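Grakcombe Neighbours Help Board
Home and paperwork > Sorting and storing

How do you get a heap of loose paper back into one decent pile?

Posted by Beverley Pirihi

I have inherited the job of putting together the Grakcombe walking guide, which arrived as 640 loose sheets in a carrier bag. All of them white, some bigger than others, none of them numbered. I've been going through them at the desk, and my method so far is to pick up a sheet, look at it, put it down somewhere else and feel I have achieved something.

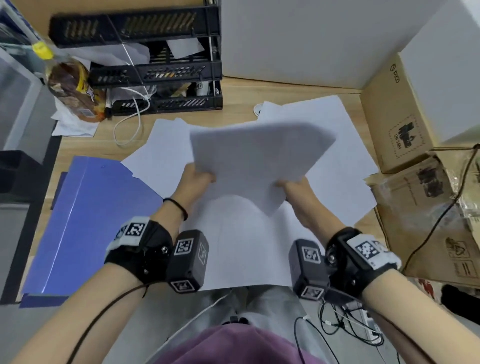 Sheets to the left, sheets to the right, and one in the hand.

They bow in the middle when lifted and slide about when put down. I can manage a small stack, but once it gets thicker the corners wander off in every direction and my Trirkar hole punch goes through the lot at a slant. Last November's guide came out looking like a hand of cards.

Is there a knack to this, or do I need to buy something? I'd like to finish before I'm asked to do the next one.
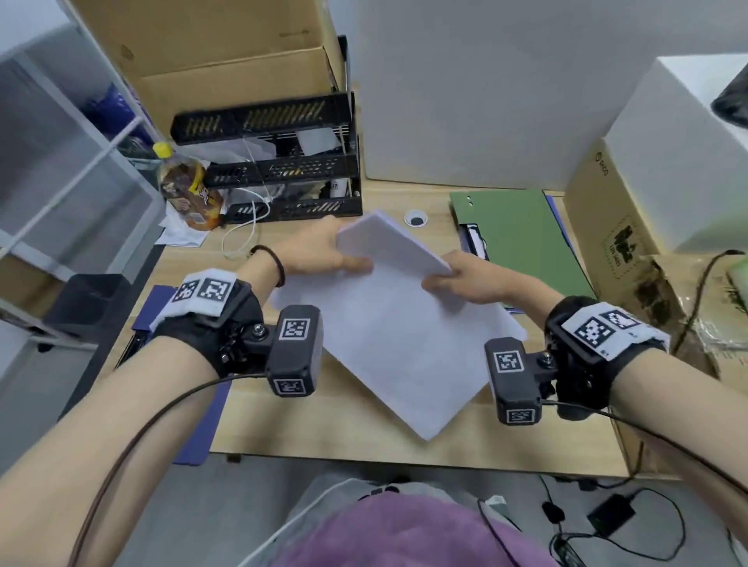
A small stack in both hands, bigger sheet underneath.

Margareta Dinu

I did school reports for years, so I have opinions. You're trying to straighten too much at once. Take 30 sheets, no more, and before you line anything up, let some air in: hold the stack by both short ends, bend it gently into a U, pinch, and flatten it out again. Do that a couple of times and the sheets stop clinging to each other.

Then stand the stack on its long edge, grip it loosely and tap it on the desk. Loosely is the important bit. People squeeze as they tap, and then wonder why nothing moves. Turn it, tap the short edge, turn it back, tap the long one again. Lay it down and put something heavy on top while you do the next lot.

Take the bigger sheets out first and give them a pile of their own. A large sheet in the middle of small ones will ruin the whole business, and you'll only find it when you get to the punch.

Also, clear the desk. All of it. You can't make a neat pile on top of an untidy one, though I have seen it tried in several staff rooms.

Dennis Mohamedi

Bulldog clip.

Florin Crăciun

Margareta is right about the tapping. I'd add that you should pencil a number in the corner of every sheet before you touch anything else. Dull, yes, but I dropped 140 pages of a parish history down the stairs at 2 in the morning and have numbered everything since, including shopping lists.

If you want to buy something, Walora do a cheap tray with two raised sides. You drop the sheets in, tilt it towards the corner and give it a shake. Mine mostly holds post — but it did work on the afternoon I used it properly.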